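Devthorpe Short Courses | Filed under: Workshop Handouts > Sorting and Shape Work
Lech Olszewski, 2021-06-18
21 shares | 3 comments

Handout 4. Solid shapes on a plain ground

4.1 Scope

This session covers the use of small solid blocks for teaching classification by two attributes, color and outline. Participants should already have read Handout 3 (naming of plane figures). The exercises are written for groups of four and take about 20 minutes each, not including setup.

4.2 Terms

Outline: the plane figure seen when a block is viewed from directly overhead. A cylinder has a circular outline, a cube a square one.

Prism: a solid with two identical, parallel end faces joined by straight sides. A star block or heart block of even thickness is a prism in the loose sense used in this course. Strictly, a prism has polygonal ends. The heart has curved edges and falls outside the definition; Weronika Jasińska covers the point in Session 6.

Attribute: a property on which a sort can be made. Color and outline are the only two used here. Size is held constant where the set allows.

Cluster: two or more blocks placed so close together that a learner reads them as one group.

4.3 The ground

Use one flat board large enough that blocks can be set well apart. A pale wood such as maple gives good contrast with red, blue and green. Contrast with yellow is weaker, and under warm lamps a yellow block may be read as orange. Grain is acceptable. Strong figure or a knot can draw the eye of younger learners, so turn the board over if the reverse is plainer.

The board must sit flat. On a perforated bench, check that no peg or clip is left standing under it. Wipe the surface before use and let it dry.

4.4 Placement

Place some blocks in a cluster near the far edge and leave the others spaced out toward the middle. Mixed colors within the cluster are preferred. If every block in a cluster has the same color, the learner sorts by color without being asked, and the exercise records nothing useful.

Where blocks stand in two rows, the front row hides part of the back row. For a seated learner this matters: a star seen low from the front shows mostly its side faces, and its points are easier to count from above. Heights should be similar so that no block is lost completely. Turn a heart so that its point faces the learner.

Reference layout, with stars, cylinders and a cube grouped at the back and a yellow heart set apart:
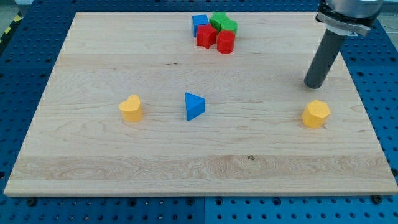
4.5 Exercise A — single attribute

1. The learner names the colors present.
2. The learner moves all blocks of one color to the left edge.
3. Return the blocks to their starting positions. Repeat with outline in place of color.

Record the attribute chosen first if the learner starts before the instruction is complete.

4.6 Exercise B — two attributes

Draw a grid on paper with colors across the top and outlines down the side. The learner writes a tally mark in each cell for which a block exists. Empty cells are left blank and discussed afterward. Oliwia Witkowska's grid sheets may be copied for this purpose.

4.7 Reading for next session

Ranjbar, course reader, section 5. Bring the completed grid from Exercise B.

Tags: shape sorting, solids, course notes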